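Dordale Neighbors Help Board > Home and Laundry

Navy cotton still bleeding after many washes, how to stop it?

Vasanthi Salian
Posted in May, 8 replies, 2 shown as useful

Hello all. I have moved to Dordale and since then I have a problem with my dark cotton things. I have several pieces of printed cotton, mostly navy, which I use as covers and wraps. Every time I wash them the water becomes blue. I thought the color would finish after some washes, but it is still coming. Last month one white pillowcase went in by mistake and now it is the color of a weak sky.

I wash by hand in a bucket with cold water and a small spoon of liquid soap. My mother always put salt in the first wash, and I did the same. Also I tried vinegar one time. I did not see any difference from the vinegar, only the smell.

My questions are these. Is there some product which really fixes the dye at home? And can I store the navy ones touching the light ones, or will the color move also in the cupboard?

Kavitha Acharya
Marked useful by the poster

Dear Vasanthi, I worked in a small dyeing unit before I came here, so I can tell you what I know.

Salt and vinegar are used while dyeing, with certain dyes. After the cloth is already dyed and sold, they do very little. Your mother was not wrong to do the first wash alone, that part is good.

What comes out in your bucket is mostly loose dye that was not rinsed well at the factory. For many cotton dyes you should do one long soak in hot water, as hot as the cloth can bear, with a little soap. Test a corner first for shrinking. Leave it until the water is cool, pour it out, and repeat until the water is nearly clear. It can take a full afternoon. If it is real indigo, do not do this, because indigo will always give some color and hot water only makes it fade sooner.

There are also dye fixing liquids in the craft shops. The one I bought is from Drodik, a 148 ml bottle. Read the label for the amount. It helped with my dark red curtains, but I cannot promise for yours.

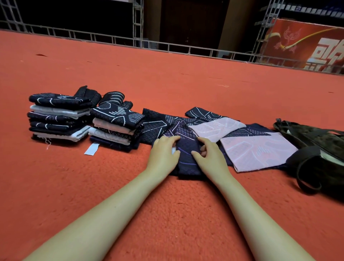 Navy prints with the pale pink ones, at folding time.

About the cupboard: when cloth is fully dry the color normally stays where it is. The trouble begins with dampness. If you fold in the evening and the seams are still a little wet, the blue can mark the lighter piece lying under it. I keep an old cotton sheet between dark and light, and I turn the printed side to the inside when I fold.

Prakash Rajan

Just use color catcher sheets. I put two in the machine with everything mixed and I never had a problem. Washing in a bucket is too much work.

Ajith Warrier

I agree with Kavitha for the hot soak, but please be careful with the drying also. I left a wet navy shirt on top of a cream towel for one night and the stain did not leave with normal washing. Finally I soaked the towel in oxygen bleach for around 8 hours and it became almost clean. Maybe Vasanthi can try the same for the pillowcase, if it is plain white cotton. Do not use it on the printed pieces.

Vasanthi Salian

Thank you to everybody. I will do the hot soak with one small piece first and write here how the water looks.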